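Section 3. Scanning Cards and Small Paper Items into Vurngate

OK, you've got Vurngate installed and you have a shoebox of old trade cards, letterheads and receipts in front of you. Good! I did the whole Åberg store collection this way (1,000 pieces, most of them feed bills), so these are the steps I still use myself.

Before you start, wash and dry your hands. Skip the lotion. I don't bother with cotton gloves for paper, they make me clumsy and I once tore a corner off a lovely hardware receipt.

1. Open Vurngate and pick New Batch. Name it after the box, then the folder, like "Box 3 Folder 70".

2. Wipe the scanner glass with a dry cloth. Never spray anything on it.

3. Lay the card face down, a finger's width in from the edge of the glass. Cards pushed right up to the edge lose a sliver of their border.

4. Set the resolution to 600 and the color to Full. Yes, even for plain black printing. You'll want the paper tone later, trust me.

5. Press Scan, flip the card, and press Scan Back. Do this for blank backs too. Sachiko Sakai found a penciled delivery route on one I'd have sworn was empty.

CAUTION: Don't run old cards through a sheet feeder. Brittle stock snaps in the rollers.

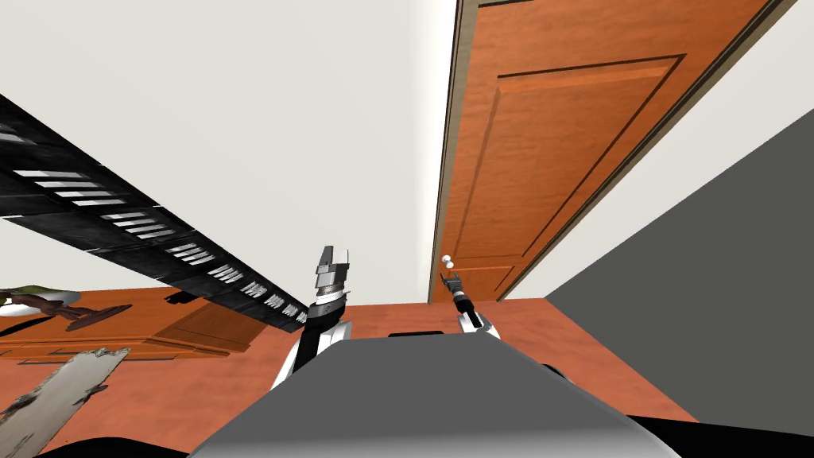
Two arms raised, rendered view.

6. Type the item number in the first box. Vurngate fills in the next one for you, but it does not skip numbers you've already used, so keep an eye on it. I ended up with two item 93s and it took me all of November to notice.

7. Copy the wording exactly as printed, odd spellings and all. If the card says "Gen'l Mdse." then that's what you type. Put your own guesses in the Notes box.

8. For the date, use a range if the card doesn't give one. Old street names and partners' names are your best clues here.

9. Click Save to Folder, then Close Batch.

Note: if Close Batch is grayed out, you have a front without a back somewhere. Look for the yellow tag in the list.

Section 4 covers sending the batch on to Follilum for the public web page.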